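Rernlow Shared Desks: Frequently Asked Questions

Who can book a table?
Any member over 16. The day rate covers one table and one chair. We have 75 tables on two floors.

Can I leave my things overnight?
No. Tables are cleared at 9 p.m. and anything left on them goes to the front desk, where Ingeborg Eder keeps it until the end of the month.

Do you rent lockers?
Yes, 169 of them, by the month. Ask at the front desk for a key. Lost keys are charged to your account.

What counts as clearing a table?
Everything comes off the top, including small items.

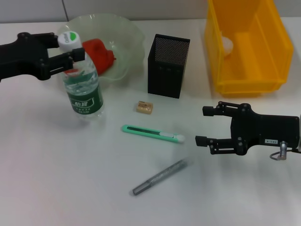 Members can borrow a storage bin from the front desk and carry their things to a locker in one trip. Pens go in a holder, and cloths should be folded or taken home for washing. Small things are the ones most often forgotten, like the beige eraser and the mint-green utility knife lying on the white tabletop. Close the blade on any knife before you pack it. Drinks need a cap that screws shut, as on the water bottle with the dark green label. Open cups can't go in lockers.

Who do I contact about a lost item?
Write to Florian Hoarau with your table number and the time you left.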